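Section 3 – Starting a shift at the table (people who used to do the sorting, read this too)

Replaces the July sheet. If you still have the July sheet taped up by your station, take it down, the stop order was different.

Questions on steps 1 to 6 go to Niloufar Ahmadpour. Questions on hours and pay grade go to Angelica Lacson, not Niloufar.

### 3.1 What changed

Before: you picked, you sorted, you wrote the tally. Now you show the pick with the hand tool, Daneshvar learns from it, and the arm on the Linmont line does the repeat picks overnight. You are still the one who says if a pick is good. Your job title is the same until the review. Nobody on the Fundutdale floor loses hours in the changeover, that is in writing, ask Angelica for the copy.

What does go away: the paper tally, the second lift at end of shift, the 200-item bins.

### 3.2 Before you pick up the tool

1. Sign in at the Daneshvar screen under your own name. Not the last person's. Two people lost a morning's credit this way.
2. Check the finger pads. Torn or peeling, tag the tool and take another.
3. Open and close the fingers all the way, slowly. Any grinding – stop, tag it.
4. Battery light must be steady. Blinking is not "nearly charged", blinking is no.
5. Wait for the READY tone. Tool moved before the tone = session gets thrown out and you do it over.

**Note:** Code 159 on the screen means the tool and the screen clocks don't agree. Sign out, sign in. If it comes back, call Jahangir Miah. Do not unplug the screen, it makes it worse.

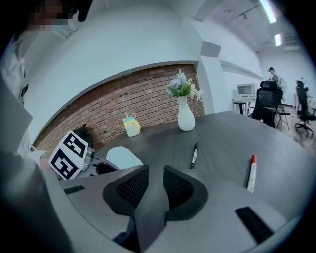 ### 3.3 Running a session

1. Press record. Say the task out loud if the screen asks, normal voice.
2. Go at the speed you would work at by hand on a decent day. Too many of us were going super slow to be "helpful" and then the arm was super slow too.
3. Close on the item, lift, move, set down, open. Fingers fully open before you pull away.
4. Dropped it? Keep recording. Pick it up with the tool, finish, then mark the session DROP. Drops are useful, and they are not counted against you. Laurențiu got this confirmed in writing after the Dirkton crew asked.
5. Press stop. Mark GOOD, DROP or BAD. If you can't decide, mark BAD.
6. After 3 BAD in a row, take a break. The screen will lock anyway.

**Caution:** Keep your free hand out of the fingers. They don't feel like much but they will get a knuckle.

**Caution:** Two people can work the same table. Agree who goes first, out loud, every time. Don't reach across the other person's tool.

**Caution:** Sleeves buttoned. Badges on a clip and not on a neck cord.

### 3.4 Breaks and wrist strain

The tool is heavier at the end of the shift than the start, everbody says so. Limit is 2 hours of recording, then swap to checking. This is a rule and not a suggestion. Supervisors can't waive it, and if one asks you to keep going "just till the batch is done", send it to Svitlana Sirko the same day.

Left-handed: ask for the left strap, it exists, it's in the drawer under the charger. Don't use the right strap backwards.

### 3.5 Checking the overnight picks

1. Open the night list. Newest on top.
2. Watch each flagged pick through to the end. No skipping to the drop.
3. Agree or disagree. If you disagree, put a few words why – "grabbed the lid" is fine. "Wrong" is not enough to fix anything with.
4. Your disagree wins over the machine's score. Only a second checker can overturn it and they have to sign.

**Note:** The screen shows a pick rate next to your name. It was put there for testing and it is not used for reviews. Laurențiu Hodoroagă has asked to have it removed, still waiting as of December 4, 2020.

### 3.6 End of shift

1. Tool back on its charger, fingers open.
2. Wipe the pads, dry cloth only. No spray, it gets into the mesh and teh pads slip.
3. Sign out. Check that your name is gone from the corner of the screen.
4. Anything tagged goes in the red tray w/ a note. Date, what it did, your initials.

Section 4 covers swapping pads. Don't do it from memory.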